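How to Clear and Reset a Small Desk

Posted by Mireille Lemaire, 19th February
Filed under: Home Office, Tidying

A desk that gets used every day fills up slowly. Mail lands on it, then a hat and gloves, then a mug, and after a few weeks you are typing in a space the size of a place mat. The method on this page takes one evening for a normal desk. You do it once properly and then keep it up with a few minutes at the end of the day.

What you need

A box or basket for things that belong in other rooms
A trash bag and a paper recycling bag
Two soft cloths
Dish soap and warm water
A wire file sorter
Plain folders and a marker

Step 1. Take everything off

Move the computer last. Put all paper in one pile on the floor or the bed, even if some of it is already in folders. Anything that belongs in another room goes in the box. Don't carry things to their places yet or you will spend the evening walking around the house.

Step 2. Wipe the top

Add a few drops of dish soap to a bowl of warm water. Wring the cloth out well. On a wood top, wipe with the grain and dry it right away with the second cloth. Specks and faint marks tend to gather where papers have been sitting, so go over that part twice. If a mark stays, leave it alone for now. Scrubbing with a rough pad will dull the finish and look worse than the mark did.

Clean the rim of the cable hole too if your desk has one. A cotton swab works.

Step 3. Put the sorter down first

The sorter decides where everything else goes, so place it before anything comes back. I put mine on the left, with the right side kept clear for writing. If you are left-handed, try it the other way around. Keep it away from the cable hole so a folder never sits on top of a cord.

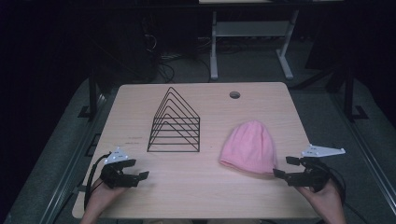

Wire sorter on the left, pink beanie still waiting to go back to the hall.

An open wire sorter is a good choice for a small desk. You can see what is in it from any side, and dust falls through to the tabletop where you can wipe it up. The gaps are narrow toward the top on the pointed kind, so use thin folders and don't stuff them. Mikkel Ragnarsson wrote in after the last desk post to say he uses his for a tablet and two notebooks and keeps no paper in it at all. That is fine too.

Step 4. Sort the paper

Go through the pile once, from the top. Use these folders:

To pay
To answer
To read
To file
Waiting on someone else

Junk mail goes straight into recycling. Anything with an account number goes in a separate stack for shredding. My first pile had 173 sheets in it and I kept 88 — most of the rest was old envelopes and manuals I can find online.

Step 5. Deal with soft things

Hats, scarves and gloves end up on desks all winter. Shake them out, brush off any lint and put them in the box. A knit hat should be stored flat or loosely folded. Hanging it on a hook will stretch it over time.

Step 6. Return the basics

Lamp, computer, one cup of pens. Run the cords through the hole before you plug anything in. Stop there and use the desk for a day before you add more.

Keeping it up

Empty the "To pay" and "To answer" folders once a week. Carry the box around the house when it is half full. In June I go through "To file" again and move what is left to the cabinet.

Next post: labeling a two-drawer cabinet.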